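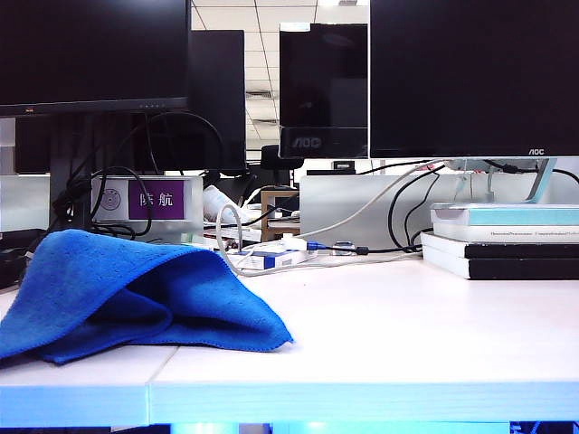

Blue cloth on the desk, monitors at the back.

College Football > Recruiting & Roster Rules
4 min read - 3 comments - 2 shares

What does a verbal commitment really mean, and how should I follow one as a new fan?

I moved to Skellholm last year and got completely hooked on the college team here. I never watched much football growing up, and now I'm the person reading about high school linebackers at breakfast! My trouble is that I don't understand the words people use. Last week a safety from Somudwood "committed" and everybody on the message board went wild, and then a couple of posts down somebody said he was still visiting other schools. How can both be true? Is a commitment the same as signing? And does an offer mean the kid definitely has a scholarship waiting for him? I'd love to keep my own little list of next year's class, but I don't know what belongs on it. Also, is there a polite way to ask about this stuff on a board with 3,215 members who all seem to know it already?

Posted by endzone_newbie

tightend88

Welcome, you picked a great hobby! Let me take these in order, although I'll probably wander.

A verbal commitment is a player saying in public that he plans to play for a school. It isn't binding on anyone. The player can change his mind the next morning and the school can cool off on him too. So yes, your safety can be committed and still be taking visits. Some coaches are fine with that and some hate it, and you'll hear fans call a kid like that a "soft" commit. I wouldn't read too much into that word - half the time it's just somebody being nervous on a message board.

Signing is the part with paperwork. There's a signing window in December and another one in February, and most of the big names get it done in the early one. Once a player has signed, you can relax a lot more. The details of what he signs have been changing lately, so check the current rules if you want the exact wording.

Offers are the confusing bit. Schools hand out far more of them than they have room for, and they know most of those players will go somewhere else. Fans also talk about "committable" offers, meaning the school would say yes today if the kid called. A sophomore might get an offer that really means "we like you, come to camp in June and let us see you run." It's still exciting for him! But I wouldn't write his name on anything yet.

For your list, I use two columns, committed and signed. When somebody flips I cross him out in pencil and leave him there, and it's fun to look back at the end and see how the class came together. I put the position and the hometown next to each name, plus the date he committed. I used to add star ratings, then they moved so often that I was rubbing holes in the paper.

One more thing: go see a high school game. If that safety's team plays anywhere near you, go. You learn more about a player from watching him between plays than from any highlight reel - does he get lined up early, does he point things out to the corners, does he still chase the ball when the play's on the other side of the field. I drove out to Vidal for a playoff game last fall to watch one tackle and came home raving about a completely different kid. Best night of my season.

puntblock_pete

Commit = talk. Signed = real. Don't tweet at the recruits, ever. They're 17.

And just ask on the board, they're nice in the beginner thread.

stadium_row_z

Agree with most of the long reply above, but I'd add a third column for the transfer portal. It matters so much now! A team can look thin at receiver in the high school class and then pick up two older guys after the season, and all that worry was for nothing. My list for our team had a big empty space at corner until a transfer from Tesitz filled it in January.

Also keep an eye on how many players at each position are leaving. When three seniors graduate from the offensive line, you'll see offers going out to linemen everywhere, and suddenly the news makes a lot more sense. I go down the roster on the team's site once in the summer and mark the seniors.

About asking on the board: please do. I lurked for two whole seasons before I posted, and my first post asked what a "preferred walk-on" was. (He's invited to be on the team but has no scholarship to start with, in case you run into that one next.) I got a bunch of friendly replies and a long argument about kickers.

3,934 views
Tags: recruiting, commitments, signing day, new fans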